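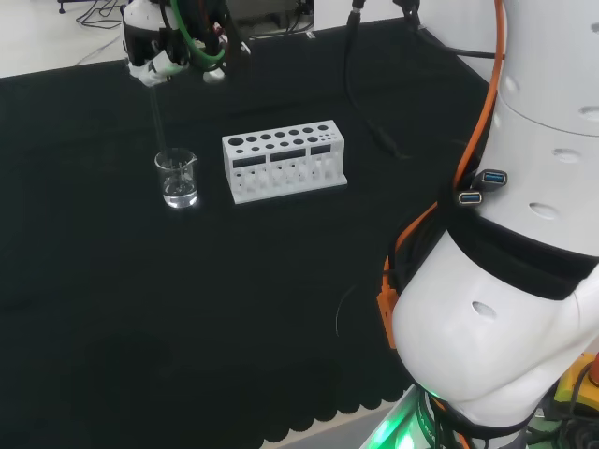 News > Press Releases > Lab Automation

Calano Publishes Its Setup Routine for Two-Arm Bench Cells, Cable Section Included

January 1, 2024

Calano today released the full setup and care routine for the two-arm cell it uses for small glassware work. The routine covers 923 checks. Most are dull, and the company has resisted every suggestion to make them sound otherwise.

The cell handles beakers, glass rods and test tubes on a cloth-covered table. Before any of that, the table is leveled, the cloth is pulled tight, and the rack is put back where the program believes it to be. A rack that has drifted by the width of a tube hole will be treated by the arm as if it hadn't, with results that can be swept up.

Gripper care takes up 2 chapters. Fingertips are wiped and checked for wear every 4,000 grasps, then tested on a glass rod the operator doesn't mind losing. 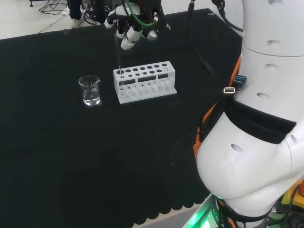
Cables get the longest chapter. Each one is followed by hand from connector to connector while the arm is moved slowly through its reach, and any loop that pulls tight is given more slack. Calano's first draft allowed one page for this. The draft was written by someone who had not yet done it.

Sorkisex, which services cells of the same layout at its Barroso site, tested the routine over three weeks in April and returned it with many comments, several of them printable. Those are now in the appendix.

The routine is free to download. Printed copies are spiral bound and lie flat on a bench.

Related items
Trarkura Rack Adapter: Revised Drawings
Barroso Service Site Extends Its Hours
Replacing Worn Fingertips Without Replacing the Gripper

Contact: Calano Press Office | © Calano | Back to top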